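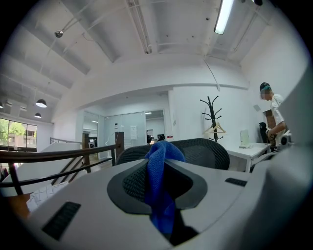
Attachment 1: view from the hand gripper, blue cloth, office chair behind it

Ticket: Golliler hand gripper, cloth demos getting rejected
Status: open

Hi Damgaard support, me again! I'm recording cloth pickups by hand up on our Vellstead floor, and the Cerngate uploader keeps throwing out takes with "tracking lost." On Wednesday I did 94 takes and 3 were rejected, all at frame 700 (weird, right?).

Tried so far:
- restarted the uploader, no change
- redid the mapping pass, walking slower this time
- wiped the lens, then ran 2 more takes. One went through, one didn't.

My guess is the cloth. It's a blue knit and it bunches up right in front of the camera, so maybe there's not enough room left to track? Or the tall windows? Logs are in the upload folder. Can I mask out the cloth area, or do I have to remap first?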